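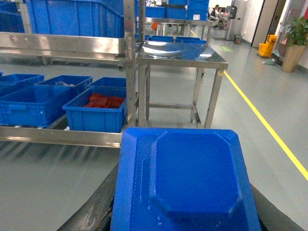
NOTA DE PRENSA

La asociación vecinal de Tirurthorpe pide ver los datos antes de dar por bueno el nuevo sistema de avisos de incendio

Tirurthorpe, 5 de junio de 2023

La Asociación de Vecinos de Tirurthorpe ha registrado un escrito en el que solicita al consorcio de bomberos de Brirngate los datos completos de la prueba del sistema Derese, el programa de gestión de alarmas que el consorcio quiere implantar en septiembre en todos los edificios residenciales de más de cuatro plantas. La asociación no se opone a la implantación. Pide que se aplace hasta que los vecinos puedan leer algo más que un folleto.

Según la presentación que el consorcio hizo en el centro cívico, Derese filtra las señales que llegan de los detectores de cada edificio y decide qué avisos se tratan como incendio probable y cuáles pasan a una comprobación telefónica previa. En el primer caso sale la dotación completa. En el segundo, un operador llama al edificio y, si alguien contesta y dice que no pasa nada, el aviso se cierra o se envía un solo vehículo.

Durante la prueba se procesaron 362 avisos. El consorcio afirma que los resultados fueron «muy satisfactorios», expresión que aparece tres veces en el documento entregado y que en ninguna de ellas va acompañada de una tabla. No consta cuántos de esos avisos correspondían a fuego real, ni cuántos se desviaron a comprobación telefónica, ni cuánto tardó en salir la dotación cuando la primera clasificación resultó equivocada. La asociación preguntó por este último punto durante el turno de palabra y se le respondió que la información estaba «en fase de elaboración».

Conviene recordar qué edificios hay en este barrio. La mayoría de los bloques de la calle Davis tienen una sola escalera, y en bastantes de ellos la central de alarma está en un cuarto del portal al que solo se accede con llave. La comprobación telefónica presupone que hay una persona en el edificio, que oye el teléfono, que sabe leer la central y que puede mirar en la planta afectada sin ponerse en peligro. De noche, en un bloque sin conserje, cuesta imaginar quién será esa persona. El consorcio habla de un «interlocutor designado por la comunidad». Ninguna comunidad de la calle Davis ha recibido hasta hoy instrucciones para designarlo, y tampoco se ha explicado qué responsabilidad asume un vecino que dice por teléfono que no hay humo y se equivoca.

También se ha dicho que el sistema ahorrará salidas innecesarias. La asociación lo cree posible. Las falsas alarmas existen, las conocen bien quienes viven encima de una cocina mal ventilada, y cada salida inútil deja un parque con menos efectivos para lo que pueda venir después. Pero una salida se califica de innecesaria cuando ya se ha ido y se ha visto. Calificarla de antemano es otra operación, y para confiar en ella hacen falta cifras de error que de momento no se han enseñado.

En cuanto al coste, la cuota prevista es de 400 euros por edificio y año, a cargo de la comunidad de propietarios. A eso habría que sumar la adaptación de las centrales antiguas, para la que no existe presupuesto público. El folleto menciona una bonificación del 40 % durante el primer ejercicio para los edificios que se adhieran antes de que termine septiembre. La asociación encuentra peculiar que un servicio de seguridad se ofrezca con descuento por contratación temprana —es una fórmula más propia de un gimnasio— y pide que se aclare si la adhesión será voluntaria u obligatoria, ya que el folleto dice una cosa en la primera página y la contraria en la última.

El escrito registrado solicita lo siguiente:

El listado anonimizado de los avisos tratados durante la prueba, con la hora de entrada, la clasificación asignada, la hora de salida de los medios y lo que se encontró al llegar.

El protocolo que se aplica cuando nadie contesta a la llamada de comprobación, incluido el número de intentos y el tiempo máximo antes de movilizar una dotación.

El informe de los mandos de guardia que trabajaron con el sistema. Se sabe que ese informe existe porque se citó en la presentación.

El contrato con el proveedor de Derese, en particular las cláusulas sobre mantenimiento y sobre caídas del servicio.

Una respuesta por escrito sobre el régimen de los edificios que decidan no adherirse.

La asociación pide además que la prueba se repita en Tirurthorpe con un grupo de edificios representativo. La primera se hizo sobre todo en oficinas y naves de Brirngate, con personal de vigilancia en la puerta y centrales recientes. Trasladar sus resultados a bloques de viviendas con instalaciones de hace décadas exige, como mínimo, una explicación.

El consorcio ha contestado verbalmente que estudiará la petición y que el calendario se mantiene. Las dos cosas son difíciles de conciliar: si los datos van a estudiarse, la fecha debería depender de lo que digan.

Mientras no haya respuesta, la asociación recomienda a las comunidades que no firmen la adhesión y que aprovechen para revisar lo que ya tienen: detectores con la fecha de caducidad a la vista, puertas cortafuegos que cierren solas, escaleras sin bicicletas ni trastos, extintores con la inspección al día. En la última ronda informativa participaron 80 vecinos, y muchos no sabían dónde estaba la central de su propio edificio. Ante cualquier sospecha de fuego hay que salir si la escalera está libre, cerrar la puerta al salir y llamar al 112, sin esperar a que suene ni a que llame nadie.

El escrito completo puede consultarse en el local de la asociación, en la calle Davis, en horario de tarde. Los medios que deseen una copia pueden pedirla allí mismo.

Asociación de Vecinos de Tirurthorpe
Grupo de trabajo de seguridad en edificios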